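Stop Telling Me to Declutter My Kitchen

My sister-in-law sent me one of those checklists again in April. You know the kind. One pot, one pan, one good knife, four plates, and everything else goes in a box by the door. She meant it kindly, and she has a beautiful kitchen with nothing on the counters, and every time I cook there I want to scream by the time the onions are done.

I've been cooking dinner most nights of my adult life and I think the advice is wrong. I don't mean wrong for everybody. If you eat out five nights a week, sure, four plates. But somewhere along the way "less stuff" stopped being a taste, like preferring blue to green, and became a kind of moral grade you get on your house. I'm tired of being graded.

Take measuring cups. I own three sets. The checklist people find this hilarious. But if I'm baking, one cup has flour in it, one has oil in it, and one has been claimed by a child for reasons of her own. With a single set I'd be washing and drying the same cup over and over while the butter gets too soft. I tried that for a month, by the way. I'm not saying this out of laziness. I did the whole thing, I put 46 items in boxes and taped them shut, and I was going to be a new woman.
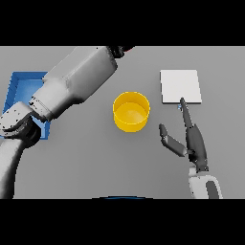

By the second week I'd opened every box. The first thing I went back for was the fish kettle, which I use maybe twice a year and which takes up half a shelf. Twice a year I am extremely happy to have it! The rule says that if you haven't touched a thing in six months you don't need it, and I'd love to know who came up with that, because I haven't touched my winter boots in six months either, or the fire extinguisher.

My friend Thenmozhi Venkataraman has the opposite of my sister-in-law's kitchen. You can barely close the drawers. She has her mother's steel tins stacked up to the ceiling, and a grinder so heavy that it has moved house exactly once. She can put food in front of 8 people without appearing to try, and she knows where each spoon lives. I asked her once if the mess bothered her and she looked at me like I'd asked whether her books bothered her. It's not a mess to her. It's where she works.

And I think that's what gets lost. A kitchen in a magazine is a room to look at, and a kitchen in a house is closer to a garage. I don't expect my mechanic to own one wrench.

Then there's the money part, which makes me a little cross. Getting rid of things is easy if you can buy them again. I gave away a perfectly good stockpot during my taped-box month and replacing it would have cost me $100 — for a pot I already had! My grandmother kept every jar that came through her door, and she'd have thought the whole business was a rich person's game. I was annoyed with her jars when I was sixteen. I have a shelf of them now.

To be fair to the other side, I do see what they're after. There's a feeling you get when a surface is clear, a sort of loosening in the shoulders, and I get it too. I wipe everything down at night and stand there for a minute with the light off over the stove, and it's lovely. But in the morning I want to make pancakes, and I want the big bowl and the small bowl and the silly whisk.

My sister-in-law, if you're reading this, I love you, and your counters are gorgeous. I'm bringing my own colander at Thanksgiving, and probably the second one too.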